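Ticket 207: flat far too hot, portable air con not coping
Status: open
Location: Tallville, top floor

What's going on

Hello again! Me from the top floor. I moved to Tallville for the sea breeze (ha) and I've now spent most of September sitting very still with my feet in a washing-up bowl. The Flutance portable unit you rented me starts up fine, blows lovely cold air, then after 80 minutes it beeps and shows E2. After that it's only a fan, and a warm one at that.

I grew up somewhere grey and drizzly, so I may be a bit of a baby about this, but the bedroom is like the inside of a pie.

What I've tried so far

1. Switched it off at the wall, waited, switched it on again. Back to E2 after the same stretch.

2. Emptied the water tray. There was hardly anything in it, so I don't think it's that, though I did manage to tip what there was down my leg.

3. Took out the two filters and rinsed them. Lots of fluff! Dried them overnight and put them back. It seemed a bit quieter, but then the beeping came back at 3 in the morning, and I said some things to it.

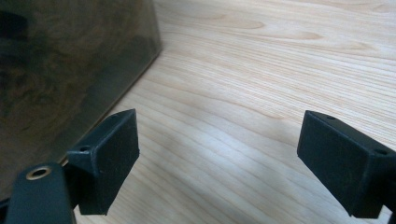 4. Straightened the hose. It had a kink where it goes behind the Stuvholm wardrobe, so I shoved the wardrobe along (never again in this weather) and now it's a clear run to the window. This helped! I got a whole evening out of it before the code showed up.

5. Sealed the window gap with the Zupan foam kit. The sticky strip went soft and slid off by lunchtime, so that's now held up with parcel tape and hope.

Where I've got to

Still E2, only later in the day. Could the hose be too long? Mine's got the extra section on it and the booklet doesn't mention one at all. If you've got a shorter one I can come and fetch it, any time after 6pm when the pavement's cooled down a bit.

Please don't close this one like last time, I'm still melting up here.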